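Deltthorpe bedding and clothes bank to move into former shoe shop

A bank that gives out free bedding and clothes in Deltthorpe is to move to larger premises in April, after two winters of turning donations away for lack of shelf space.

Triditz, the charity that runs it, has taken a lease on the former shoe shop at the lower end of Were Street. It will leave the pair of rooms above the bus station that it has used since it started.

The charity said it handed out 3285 items last year. Most were duvets, pillows and single sheets, and the rest were school jumpers, coats and nightwear. Requests came from families moving into unfurnished council flats, from people leaving hostels and from the district nurses, who ask for spare bedding for patients being looked after at home.

"We have been storing pillows in the stairwell and that can't go on," a spokeswoman said. "The new place is on the ground floor, it has a back door for vans and you can get a pushchair in. People have been carrying double duvets down two flights of stairs."

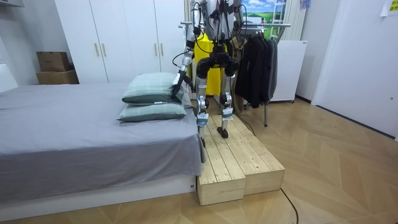 The Were Street unit has been empty for 18 months. The landlord has agreed to a lower rent for the first year, and the town council has put in a grant towards rewiring and a new boiler. Shoe racks left by the last tenant will stay and be used for folded sheets and towels.

A washing room is planned for the back, with two large machines and a dryer. At present donated bedding goes to a launderette in Vanavholm, and the charity pays by the load. Bringing the work in-house should mean that items are ready to go out the day after they arrive — the current wait can be more than a week.

The front of the shop will have rails for clothes, set out by size, and a curtained corner for trying things on. Visitors will still need a referral for bedding, but clothes will be open to anyone who comes in, with no forms to fill in.

Some traders on the street had asked the council to hold out for a paying shop. A café owner two doors along told the planning meeting that the street needed customers with money to spend. Others spoke in favour, and the change of use was passed without a vote against. The council attached one condition, that donations must not be left on the pavement outside opening hours.

Buses from Vanavholm stop at the top of Were Street, and there is short-stay parking behind the library. The rooms above the bus station will close for a fortnight while stock is moved. Urgent requests during that time will be dealt with by phone.

What the bank needs

Triditz has put out a list of what it is short of before the move. Items should be clean and dry, and bagged by type if possible.

Single and cot-size fitted sheets. Doubles are well stocked.

Pillows, new or nearly new. Older ones can't be passed on.

Adult coats and bright outdoor tops in larger sizes, on hangers if you can spare them.

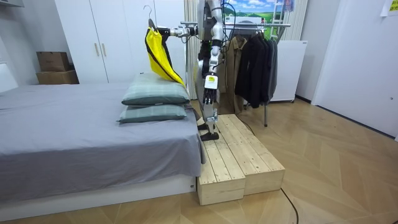 Drop-off times

Donations can be brought to the bus station rooms between 10am and 2pm on weekdays until the end of March. The ground-floor ticket office will not take bags. The charity is also asking for help on moving day and needs the loan of a long-wheelbase van — anyone who can offer one should leave a message at the bus station rooms.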